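Review: Skoron two-finger gripper with wrist camera, after 28 days on our bench

Posted Monday, October 27, 2025

We are a small repair workshop and we had to decide in September if we spend the rest of our equipment money on a gripper for the arm we already own. I was the person who had to write the budget, so I am also the person who writes this review. I am more a buyer than an engineer, please read it like this.

The work we wanted to automate is boring. Hand tools come back from the service vans in mixed condition, somebody puts them on the table, and they must go into the right bin. It takes 30 minutes of a technician every morning, and no technician likes it.

What we compared

On the short list were two products, the Skoron and the Jumeten. The Jumeten is a vacuum gripper and it is cheaper to buy. We had it on loan for 7 days. For flat boxes I liked it very much. For pliers and screwdrivers it was the wrong choice, the cup did not find enough flat surface, and we sent it back. The Skoron has two fingers and a small camera at the wrist, and our dealer, Zamudio, could deliver it with the cable and the mounting plate in the same package. This was important for me, because with the last machine we bought the plate came separately and it was three weeks late.

The price of the gripper itself was 85 percent of the budget I had. I thought the rest would be enough for small things. It was not enough, and I come back to this later.

Daily use

The fingers are black and narrow, with pointed tips, and the inner face feels like rough sandpaper. I was afraid that they would scratch the tools, but on rubber handles I see no marks until now. On polished chrome I would be more careful, maybe put a sleeve on them.

Screwdrivers are the best case for it. The handle is thick and it gives the fingers something to hold, so our technician programmed the approach from the handle side and leaves the shaft alone. He lowers the open fingers with one on each side of the handle and only then closes them. Thin things like hex keys are another story — there we still miss one now and then and must try again.

The camera view is good enough for the setup work. It sits low and near, so you get the tool big and the surroundings small. You can see the yellow rings and the grip dots on a black handle, and also every chip and fiber which lies on the table. A large bin near the tool takes a big part of the picture, so think about where you put your bins before you fix them with screws. We moved ours two times. 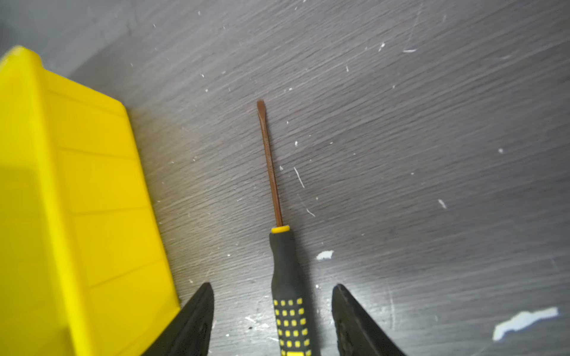
What I forgot in the budget

Lighting. Our table is dark gray and full of scratches, and under the ceiling lamps one side is brighter than the other. We bought an LED bar afterwards, from another budget line, and I had to explain this to my boss.

Cleaning. We did not plan any time for it. Now the table gets a brush in the morning and again after lunch, and somebody has to do this work, so please count it as a cost.

Spare fingers. They are sold only as a pair. Order one pair together with the gripper, the shipping for a second order is not cheap.

Software. The license from Skoron is included for the first year. For the second year you must ask for a quotation, and I recommend to ask before you sign — I did it after, and my position was weaker.

Service

Zamudio answered my emails on the same day, with one exception. The manual is clear in the mechanical part, but the chapter about the camera is too short and some menu names in it do not match the screen.

Would I buy it again?

Yes, for handles and other thick parts. If your work is mostly flat packages, take the Jumeten and keep the difference. If you have many thin parts, ask for a loan first and bring your worst pieces to the test. Next year I will put a second Skoron in the plan, and this time the lamp and the spare fingers will be on the same page.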